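Projektbericht im Modul Normen und Richtlinien der Automatisierungstechnik
Arbeitsgruppe 3: Dilek Kocabaş, Kadir Değirmenci, Oda Lie
Betreuung: Nermin Ersoy

1. Aufgabenstellung

Gegenstand der Arbeit war die Erstellung einer internen Richtlinie für den Betrieb zweiarmiger Roboterzellen, in denen biegeschlaffe Verpackungen gegriffen werden. Die bisher gültige Laborordnung behandelt ausschließlich starre Werkstücke. Für Beutel und Netze fehlten Festlegungen zum Greifpunkt, zur Ausgangslage und zum Abbruch eines Versuchs. Der Entwurf trägt den Arbeitstitel Ziruvura und ergänzt die bestehende Ordnung um fünf Abschnitte.

2. Geltungsbereich

Die Richtlinie gilt für Zellen mit fest montierten Armen und seitlicher Einhausung. Mobile Plattformen sind ausgenommen. Als Bedienperson gilt, wer die Unterweisung im laufenden Semester abgeschlossen hat.

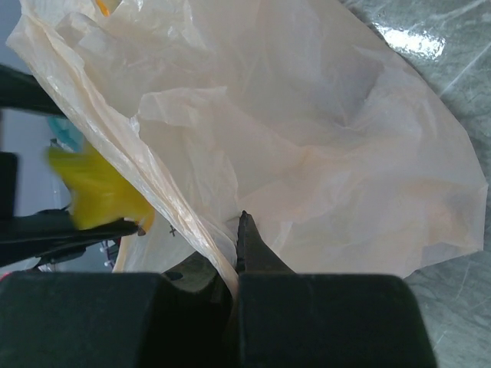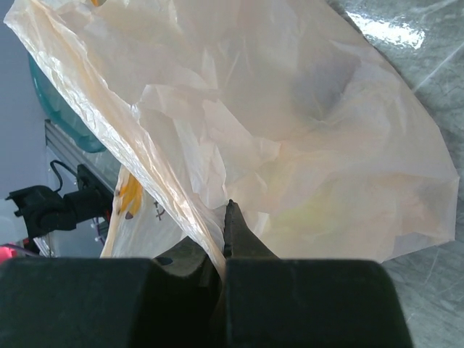
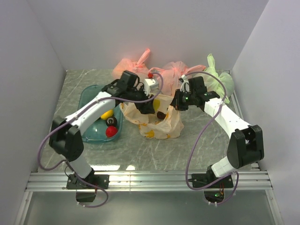 Greifen von Folienbeuteln; Handhabungszelle mit zwei Armen, Beuteln und Bällen.

3. Wesentliche Festlegungen

3.1 Folienbeutel sind an einer gerafften Falte zu greifen. Das Greifen einer einzelnen, glatt liegenden Folienlage ist nur nach Rücksprache mit der Betreuung zulässig.

3.2 Die Ausgangslage aller Gegenstände ist vor jedem Versuch im Protokoll festzuhalten. Eine nachträgliche Korrektur von Hand während des Betriebs ist untersagt. Muss in die Zelle eingegriffen werden, sind beide Arme stillzusetzen, auch wenn nur einer an der Bewegung beteiligt ist.

3.3 Leitungen sind so zu führen, dass sie bei voller Streckung des Arms weder gespannt werden noch in den Greifbereich geraten. Die Prüfung erfolgt bei Schichtbeginn und wird gegengezeichnet.

3.4 Ein Versuch gilt nach 3 erfolglosen Greifansätzen als abgebrochen. Abgebrochene Versuche verbleiben in der Auswertung und werden gesondert gekennzeichnet.

4. Erprobung

Der Entwurf wurde im März anhand von 502 protokollierten Versuchen erprobt. Schwierigkeiten bereitete vor allem Abschnitt 3.2, da der Begriff der Ausgangslage bei offenen Beuteln unterschiedlich ausgelegt wurde. Auf Anregung von Bláthnaid Ní Chonaill wurde das Protokollblatt um ein Feld für die Lage der Beutelöffnung erweitert. Die Gegenzeichnung nach 3.3 soll vorerst in Papierform erfolgen. Über die Übernahme in die Laborordnung entscheidet die Laborleitung zum Ende des Semesters.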